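Workshop notebook, entry of May 19, 2019
Drying trials, small rack and basket
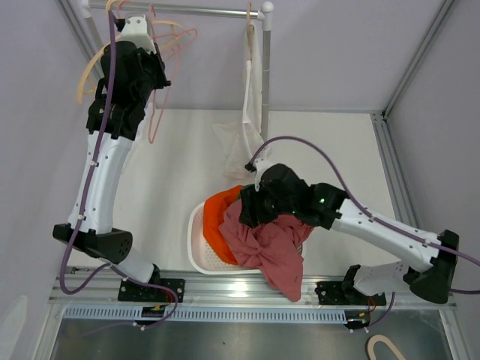
Montserrat Arellano
Textile care workshop, notes and rack trials

Continuing from the February pages. Sandra Treloar asked me to write down how we handle the cloths between the basket and the rack, so that the person who takes the bench after me does it the same way. I try to keep it short but I also want to put the small things, as the small things are where our results went wrong in winter.

The basket. We stay with the white plastic one with the holes inside. It has a thick smooth rim, and this matters more than I expected when I bought it. The old one from Bivwood had a sharp edge left from the mold, and it pulled threads from the looser weaves. With the thick rim a cloth can hang over the side and slide back without catching. I passed a nylon stocking over the whole rim, two times, and it did not catch anywhere. I recommend this test for any new basket before it is used with our cloths.

The place of the basket is at the front center of the white surface. Please do not move it to the back wall. When it is at the back the long cloths rub on the surface on the way to the rack, and if there is any lint on the surface they collect it.

The cloths. In the basket now: the orange one at the left, a bit of the dark green showing behind it, and the big rose one over the center and the right side, with its flap down over the front rim. The rose cloth is the difficult one. It is large and soft, and it makes a twist in the middle each time it is put down without folding. Sandra calls it dusty red in her table and I call it rose, it is the same cloth. I will change my pages to her name when I copy them, because her table is the one that goes to Drornik.

There is a tiny dark mark near the lower end of the flap of the rose cloth. I don't know if it is a stain or a fault in the fabric. Sandra, if you know it from before, please write the date next to this line. I will not treat it until we know. If we treat it and it is a fault, we only make a weak place.

Order of loading. I made a comparison of three ways to put the cloths in the basket:

A – all cloths folded in four, one on the other.
B – cloths dropped in as they come from the spinner.
C – each cloth held by one short edge and lowered, so it makes soft curves.

Way A is the cleanest to look at, but the fold lines stay visible after drying, especially in the orange. I had to steam them out and this takes more time than we saved. Way B is quick and gives the twist I wrote about above. Way C is between. It needs a little patience but the edge stays easy to find, and when you lift the cloth by this edge it opens almost by itself. For the rose cloth I would use C always. For the green it makes no difference that I can measure.

Waiting time in the basket. I left the orange cloth 11 minutes in one run and 2 minutes in the other, same spin, same load. The longer wait gave deeper creases where the big cloth was lying on top. After hanging, most of them fell out, but one near the hem was still there in the morning. So the rule for the moment is that the large cloth goes in last and comes out first. I know it sounds obvious. In my February pages I did it the other way for a whole week and did not notice.

Spin speed. Everything on this page was done at 600, as written on the dial of the Říha spinner. I don't trust the dial completely. Sandra says the speed drops when the load is on one side, and I heard the sound change too. We should borrow the counter from the other room and check it.

Weights. The dry weight of the orange is about 100 grams. I did not weigh the rose again, the value from February is still in the table. I have some doubt about this value. The scale was standing on the folded towel that day, and I only found the towel afterwards. Please weigh it again before you use the number for anything.

Hanging. A few notes for the rack:

Leave space between the hangers, at least the width of your hand. When two cloths touch, the touching part dries last and smells different.

Push the cloth over the hanger until the two sides have almost the same length. For the rose one I leave the front side a little longer and straighten it after some minutes, when the water has gone down to the hem.

Don't pull the corners to make it flat. Smooth it with the open hand from the bar to the hem. Pulling gave us the wavy edge in the first Plosstead samples, and they sent them back with a polite letter, which I have kept in the blue folder.

Check the horizontal bar with a dry white cloth before each series. If the cloth shows gray, wipe the bar with a damp one and then dry it. I write this down because I forgot it once and the line was visible across the middle of a pale sample.

Creases. We still have no good scale for them. I use none, light, clear and deep, and Sandra uses numbers. When I compare my words with her numbers they agree for the flat cloths, and they don't agree for the rose one. I think she looks at it from the front and I look at it from the side, with the light low. We agreed on the phone that both of us will look from the side. It is less flattering for the cloth but we see more.

Still open:

– the dark mark on the rose cloth, see above
– new dry weight for the rose
– real speed of the spinner with a load on one side
– a second basket of the same kind, so that one can be washed. The shop has the same model with a blue rim also, but I prefer white, the lint of the dark cloths is easier to see on it
– ask Plosstead if the next samples will be hemmed or with open edges. With open edges way C will need a clip or a very calm hand

I have put a fresh sheet for the crease notes in the drawer under the scale. Use pencil, please. The ink went through last time when somebody wrote with damp fingers, and this was me.

M. A.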